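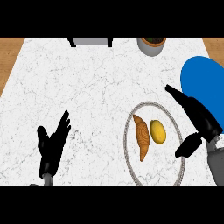 Can a machine clear the breakfast plate yet? (long thread, sorry)

Posted November 3, 2024

1/ Ok so. People keep asking me if robots can do chores yet. Short answer: some, sort of, slowly. Long answer is the rest of this. Typing on a train so forgive the spelling.

2/ Render up top is the sort of job I mean. Croissant and a lemon on a plate, marble counter, two robot arms. Simulation, not somebody's kitchen. Take the food off, put it somewhere sensible, deal with the plate. A six year old does this while talking about dinosaurs.

3/ Why that job and not laundry or whatever? It's small. Everything is right there on the counter. If a machine can't do the small one I don't want to hear about the whole house.

4/ Start with the lemon. Lemons are kind. Firm, closed skin, roughly an egg shape, you can squeeze one a bit too hard and it forgives you. Most arms that can pick up a ball can pick up a lemon. Fine. Done. Well. Until it rolls.

5/ Rolling is a real problem btw. You nudge it on the way in, it moves, and now the arm is reaching for where the lemon used to be. Good setups look again mid-reach. Cheap ones close on air and carry the air very carefully to the bowl.

6/ Croissant is the mean one. Curved, light, flaky. Grip like you'd grip the lemon and you have crumbs. Grip too soft and it slides out halfway. You and I do this without thinking because our fingertips are telling us things the whole time.

7/ And they're right next to each other on that plate, nearly touching. So now you need a gap for the fingers and there isn't one. A person just shoves the lemon over with a knuckle. Teaching "shove it over with a knuckle" is a surprising amount of somebody's working life.

8/ My friend Vega Figueroa works on this stuff at Prinitz. I asked her what the hardest object in a kitchen is. She said "a wet tea towel" and then didn't say anything for a while.

9/ She let me sit in on a test day in September. Simulated kitchen in the morning, real arms after lunch. The pastry task: 30 tries in sim, 2 failures. Lovely. Everyone happy.

10/ Same task on the real bench after lunch. 30 tries, 12 failures. Not the same happy. Real pastry bends, sheds, sticks a bit. The simulated one is a nice solid shape that holds together whatever you do to it.

11/ (someone will reply that you can simulate flakes. Yes. Slowly, and then you find the thing you forgot was butter.)

12/ The plate. Round, shallow, pale, on a pale counter. White on white marble is rough on a camera, the middle of the plate and the stone are nearly the same color. The patterned rim helps. I never once thought of a plate rim as useful for finding the plate. I do now

13/ Then you have to get under it. Flat plate on flat stone, hardly any room for a fingertip. Watch yourself do it tomorrow. You probably tip one edge with your thumb and slide your fingers in. Or you drag it to the counter edge and catch it. Both of those are tricks. Both have to be learned.

14/ Tall hand with fingers vs simple gripper, everyone asks. The sim up there has one of each kind of end on it, a hand on the left and a gripper over on the right near the food. I asked Vega which she'd pick for a kitchen. "Gripper, today. Ask me again."

15/ Her reasons: fewer parts, easier to clean, easier to fix, and most chores are pinch, lift, put down. Fingers win when you have to turn something in your hand. Peeling the lemon, say. Or opening the stupid bag inside the cereal box.

16/ Fingers also win on looks. A hand held up over a counter reads as clever before it's touched a thing. Try to ignore that when you watch the launch videos. Look at what moved and how long it took.

17/ Speaking of. TIME. Always check whether the video is sped up. There's usually tiny text in a corner. I timed one plate-clearing run at Prinitz with my phone: 126 seconds, plate plus two things on it. I did the same job in my own kitchen in under ten and I had a coffee in the other hand.

18/ Is 126 seconds bad tho? Depends. If I'm standing there waiting, terrible. If I've left for work, who cares, take all morning. Ramiro Nieto made this point to me and I've been annoyed ever since that he's right.

19/ Ramiro runs the back end of a bakery called Sturnside. Trays, racks, boxes, a lot of flour. He tried an arm for boxing pastries. I thought he'd be the big believer in this thread. He is not.

20/ What worked at Sturnside: moving full trays from rack to bench. Same tray, same height, same spot. The arm did it all night and never complained about its back. He still has it doing that.

21/ What didn't: putting croissants in boxes. Every one's a bit different, some had joined up in the oven, and the boxes arrive flat. It took an hour to do what his night crew does in a break. He gave it 40 boxes. Then went back to people.

22/ "It's a good tray mover." Direct quote. I think that's the most useful review of a robot I've heard all year

23/ So shop floor vs house. The shop wins easily. You can bolt things down. You can buy one kind of tray. You can put tape on the floor and tell folks not to leave stuff on it. Try telling my household not to leave stuff on it.

24/ At home it's all different plates, a chair pulled out that wasn't out yesterday, a plant somebody moved to get more sun, mail. The counter is never the same counter twice. A lot of the work is just noticing that.

25/ Quick list from what I've seen with my own eyes, no launch videos:
vacuuming: yes, for years, still eats socks
moving one solid thing from A to B: yes
clearing a plate: yes but slow, and hide the pastry
loading a dishwasher: sometimes, if you like surprises
folding shirts: seen it once, went to lunch, came back, same shirt
making a bed: no

26/ Wiping the counter deserves its own post. Looks easy, big flat thing. But you have to know a stain from a pattern. Veined marble?? Good luck. I have scrubbed at a vein in a hotel bathroom for a full minute and I'm supposedly the smart one.

27/ Things I'd ask before giving anyone money:
how many tries, and how many worked
was it the same object each time
was a person steering it from another room
what does it do when it drops something

28/ That last one matters most to me. Dropping is fine, I drop things. Does it notice? The Prinitz arm mostly did, it'd stop, look, go back for it. A different demo I saw from Grivano finished the whole routine with the lemon on the floor. Very confident. Put nothing in the bowl with great care.

29/ On the person steering. Not cheating if they say so! Plenty of these machines learn from somebody driving them through the job over and over. Just say it. Mateos puts a little line on screen when a human has the controls and I wish they all did.

30/ Also cost. Not going to quote numbers, they change every time I ask and depend who's asking. Ramiro's way of thinking: what would I pay someone for the boring part only, and does the arm do ALL the boring part or do I still need someone standing next to it. For trays it's all of it. For boxes he needed someone standing next to it, with a broom.

31/ Where I've landed, for now. Would I have one in my kitchen today? No. Too slow, and too much of me tidying up so the tidying machine can manage. Would I have one in a room full of identical trays? Yes, tomorrow.

32/ Do I think the plate job gets solved? Yeah. It's the one I'd bet on first. Small area, few things, nobody gets hurt if it goes wrong. Croissants will suffer for a bit.

33/ Asked Vega for a date, she laughed and went to get more croissants for the bench. They go through a lot. The failed ones get eaten, before anyone asks. I had two.

34/ Replies open. If you've used one of these at work, any kind of work, tell me what it does all day and what you gave up on. Esp laundries and school kitchens, I have nothing on either. Muting anyone who sends me the backflip video

35/ Typo in 10, "not the same happy" was meant to be "not as happy". Leaving it. My stop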